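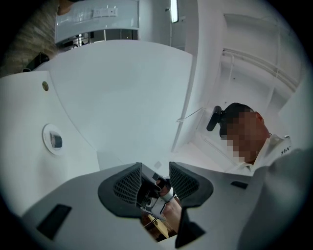 ## 3. Telephone interviews on private well use

### 3.1 Sample and contact procedure

The sampling list was built from the county well register, which records the depth, casing type, and drilling year of every private well permitted in the Wurnell valley. Wells listed as capped or agricultural were dropped. Each remaining address was matched to a telephone number where one existed, and this left 758 households with a working number. The register does not cover wells dug by hand before permits were required, so older farmsteads in the upper valley are underrepresented. We did not try to correct for this with weights.

A letter was mailed to every household before the first call. It named the study, gave a number to call with questions, and said that the interview would deal with water use and testing habits. Calls began in the late afternoon and ended at 8:30 p.m. A number was retired after six attempts without an answer. Refusals were not called back, even when the refusal came from someone other than the head of household.

Interviews were completed with 204 households. The most common reason for refusing, when one was given, was a belief that the answers would be passed to the county and lead to a fee. The letter had tried to address this, but several respondents said they had not opened it.

### 3.2 Questionnaire

The questionnaire had three parts. The first covered the well itself: its age as far as the respondent knew, who had drilled it, and whether it had ever run low. The second covered testing and treatment. The third asked about taste, smell, and staining, using wording taken from our pilot in the Gister subdivision.

Respondents often answered the testing question with a story about the pump. Interviewers were told to let the story finish and then repeat the question as written. In the pilot, "Has your water ever been tested?" had produced many positive answers that referred to a salesperson's hardness strip. The final version asks whether a sample was sent to a laboratory, and then who sent it. Responses naming a hardness strip were coded separately and are not treated as tests in Section 4.

Dates of testing were recorded by year only. Where a respondent could place a test only in relation to another event – a house sale, a flood, the birth of a child – the event was written down and the year was filled in later if it could be found. Two versions of the treatment list were used, one with softeners listed first and one with them listed last.

### 3.3 Calling conditions and audio

Line quality varied a good deal. Landlines in the upper valley carried a steady hum, and cell calls from the Vincze road area dropped often enough that we allowed an interview to be finished in a second call. Answers given before the drop were kept.

Headsets left both hands free for typing, and open-ended answers were entered while the respondent was still talking. The style is shown in Figure 2. 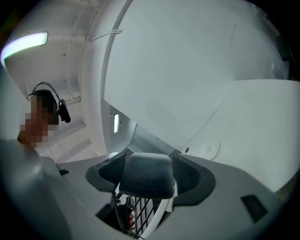 **Figure 2.** Over-ear headset with boom microphone, worn beneath a ceiling-mounted fluorescent light.

Open-ended answers were coded from the typed text, with the recording used only where the text was unclear. Csenge Csizmadia wrote the first coding scheme and revised it after the December calls, when frozen lines came up too often to stay under "other." Earlier interviews were then recoded. The category for odor was also split, with sulfur smells kept apart from chlorine smells. Jokanon Township households reported the second almost entirely after shock treatment of the well, and these cases are taken up in Section 4.2.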